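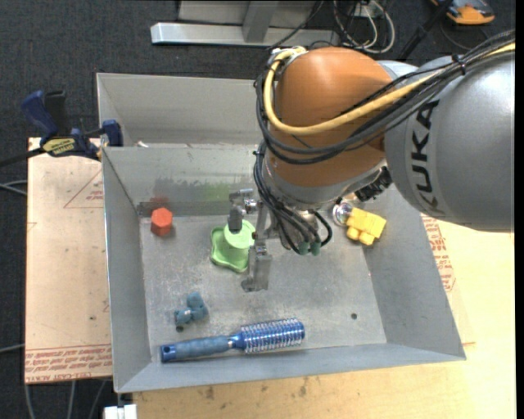

Open day at the Hassanpour building, Seltville

The doors opened at 10 and we got there a little before noon. Parking is on the Drullstead side, and from there it's a short walk past the loading docks. Entry was free, but you had to sign in and wear the visitor sticker.

The sorting hall was the part we came for. Small parts are kept in open sheet-metal bins with high sloping walls, and the floors of them get scuffed from use. Blocks and other little shapes in bright colors go in a few at a time. A sign by the entrance said the hall handles 3000 pieces on a full shift, with 17 people working it.

After that we went through the Senano storeroom, which has 244 shelf spaces, all numbered by hand. Labels are replaced every February. It was cold in there, so bring a jacket.

Lunch was soup and rolls in the canteen. The line was long at 12:30 and gone by 1:15. The upstairs paint shop was closed to visitors, and the leaflet didn't mention that.

Allow two hours for the whole visit. The last group goes in at 3, and the bus back to Seltville station leaves from the main gate at 20 past the hour.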